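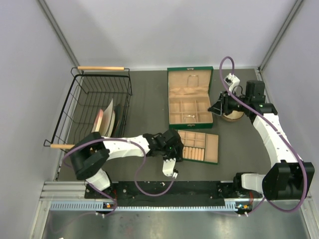
Pellegrini Street Book Exchange
Minutes of the general meeting, January 15, 2022

Present: nine members, one spouse waiting for a ride.
Chair: Lino Ferraro
Apologies: the Sandura end of the street, collectively.

1. Minutes of the last meeting
Approved after the word "shouting" was changed to "discussion."

2. Stock
The full count was finished over the holidays and came to 1,121 books, of which 300 are thrillers and a distressing number are the same thriller. The chair asked whether duplicates could go to the Rindance branch. Rindance has already asked whether theirs could come to us. Left on the table.

3. The Dusa shelving
Two of the Dusa units are leaning. One member felt they had always leaned and that we had simply started looking. Moved and carried that they be screwed to the wall before the encyclopedias settle the matter. The chair has a drill. Whether he has the right bits was asked twice and answered once - vaguely.

4. Money
Balance stands at $2,000 and change, most of it from the May sale. A proposal to spend $500 on a painted sign was debated for longer than the sign would take to paint. Objections were as follows: the price, the lettering, the color, and the fact that everyone who comes already knows where we are. Vote: four for, four against, one asleep. Held over.

5. Loan period
Currently three weeks. In practice, somewhere between three weeks and inheritance. Suggested that reminders go out by phone. It was pointed out that the worst offender was in the room. The worst offender said the ending was very slow and that a person could not be rushed. Extension granted until the next meeting, with one abstention.

6. Writing in the margins
A complaint was received about penciled remarks in the mysteries, in particular a name circled on page 12 with "HIM" beside it. Members are reminded to use the comment slips. The complainant would like it noted that it was him.

7. Any other business
The kettle takes eleven minutes. A new one was moved, seconded and carried with no debate at all, the first such motion since we started keeping minutes.
A request for large-print westerns was passed to the buying list.
The spouse asked if we were nearly done.

Actions
Chair: drill, bits, shelves.
Secretary: write to Rindance, politely.
Everyone: look under the bed for our books.

Meeting closed at 9:10. Next meeting same place, bring your own cup.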